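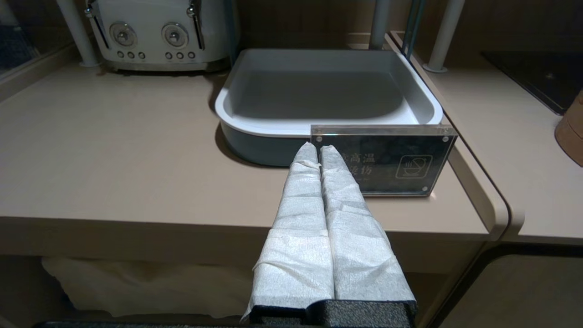

Wrist view, wrapped fingers at the hot sign by the tray.

January, 4:40 pm. Rule talk with Da-eun again (third time, sorry!). My vote for the Naldale bench sheet: a scald sign counts as a keep-out for the arm too, so fingertips stop 40 mm short unless the task card says otherwise. She wants it tighter near the cooktop and I'm fine with that. Also, anything wrapped on the fingers gets written on the card, both sides, before the first run. Padmavathi to check the wording, then it goes up by the door.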